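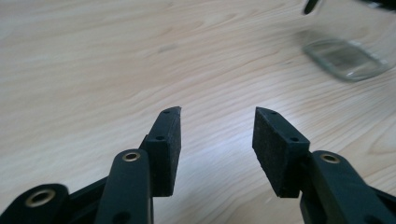
Fingertip slip (parallel-linkage grippers)

Thu 26 March | Reading time: 2 min
By the Skalbridge Reference editors

Fingertip slip is a fault in two-finger grippers in which a held object moves against the contact pads while the fingers remain closed. It occurs on both robot-mounted and hand-held grippers and is one of the more frequent causes of dropped glassware in bench handling. The fault is distinct from a missed grasp, in which the pads never make full contact.

Causes

Most cases involve the pad facing. A soft facing, such as foam or rubber, conforms to the object and raises friction, but it loses thickness under repeated load. A compressed facing has to travel farther before it reaches full contact force. If the controller stops the fingers at a stored position, the force at that position drops as the facing thins.

Wear in the pivots is the second cause. Play at a pivot allows the fingertip to rotate slightly under load, so that the pads meet the object along an edge. On grippers with metal grommets set into plastic links, the grommet may also loosen in its seat. Loose pad screws give similar symptoms and are often mistaken for pivot wear.

Smooth, curved objects are the most affected. A glass jar held above its center of mass may stay in place during a slow lift and rotate when the arm slows down.

The Lesanetti failures

The fault received wider attention after a series of drops at the Lesanetti packing laboratory in July. A cell built around the Grindenier linkage gripper released 7 jars in 300 transfers. No one was hurt, but the cell was stopped because broken glass had reached the operator side of the table. The controller had logged each of the failed transfers as complete, as it checked finger position only.

The inspection found that the facing on one finger had been replaced and the other had not. The two pads differed in thickness by 2 mm, and the jar was pushed off center each time the fingers closed. Measured grip force was 80 percent of the set value. The facings were replaced as a pair and a force check was added before each lift.

Detection

Slip can be detected by motor current, by a force sensor behind the pad, or by a camera aimed at the fingertips. The Urbańczyk pull test is used where none of these is fitted: a test block is gripped and drawn out along the finger axis, and the peak force is compared with the value recorded when the pads were new.

We use cookies to remember your reading settings. Accept | Manage choices

Prevention

Facings are changed in pairs, and closing positions are set again after each change. Pivots are checked for play with the fingers open and unloaded. Where glass is handled, the transfer path is kept low and a guard is placed between the drop area and the operator.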